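Forum > Storage and Containers > Small parts and dry goods

Thread: Slotted lid or insert on clear container, square table, what to wipe it with

gesden61
Setting up a small square table for sorting and packing. Light wood border, blue-gray top, carpet underneath. I want one container to live on it permanently. Two requirements: contents visible from the side, and a lid that lets air through.
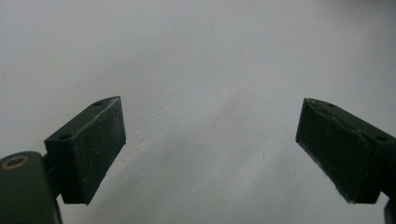

The table gets cleared every Thursday, so whatever sits on it has to be light enough to lift with one hand. Budget is not the issue. Footprint is.

p_tuominen
Oval or rectangular? An oval wastes the corners on a square top. I measured this on my own bench and went back to rectangular.

gesden61
Oval, more or less. Clear plastic. The white part has a grid of small rectangular slots. It stays toward the middle of the far side so both hands have room in front. 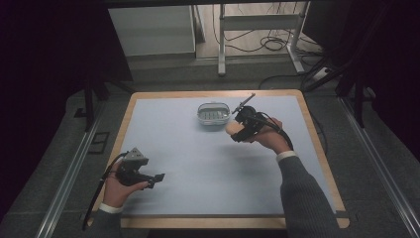 Replies, page 2

mirnside
Is the white part a lid or an insert? It matters. If it is an insert, it lifts out and you can rinse it separately. If it is a lid, crumbs go through the slots and you clean the whole container.

p_tuominen
Agree on the crumbs. Disagree that slots are a fault. With a solid lid my bread went soft overnight.

c.stoica
Bread does not belong in a slotted container at all. It dries out. Use a paper bag. Slots are for sponges.

p_tuominen
Depends on the humidity. Mine is a Girkerholm, up to 2 days with no trouble.

c.stoica
Two days is not storage.

mirnside
For the wood border: damp cloth, then a dry one. No soaking at the joint with the top. The carpet is the bigger problem. Put a mat down before you sort anything that sheds.

gesden61
Mat ordered. Keeping the oval for now. Will report back in May.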